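Laundry corner, ground floor
2025-08-28
By the Kekanberg house technical desk

The laundry corner at Kekanberg was refitted over the summer. This page records the machine, the floor and the working practice agreed for the shared users. Plumbing and electrical drawings are kept separately and will be added in October.

The machine is a twin-drum washer: one large drum in the upper part of the cabinet, a smaller one below, each with its own round door. Mixed loads can be split without a second appliance, which saved the wall space that Gerlach had set aside in the first layout.

Loading. The upper drum takes bedding and towels. The lower drum is kept for small items: cloths, socks, baby clothes. Leave a hand's width free at the top of either drum.

Gasket care. Wipe the black rubber ring of the upper drum after the last wash of the day, including the fold at the bottom. Use a plain damp cloth. Bleach hardens the rubber.

Doors. Leave the upper door open between washes so that the drum can air. It swings to the left, so keep that side clear of drying racks.

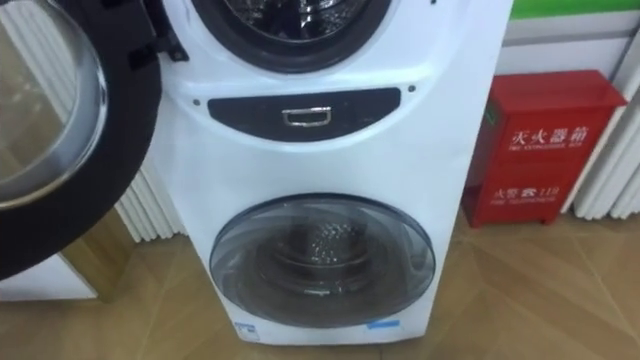 Levelling was done with the Tavano gauge on the wooden floor, then checked again after 20 washes. No correction was needed. The next check is due at 100.

Extinguisher box. Stays against the wall to the right of the washer. Do not stack detergent on it.

Detergent. 25 ml for a small load in the lower drum. Powder is not used here. Refills are ordered through Minora, 9 bottles to a case.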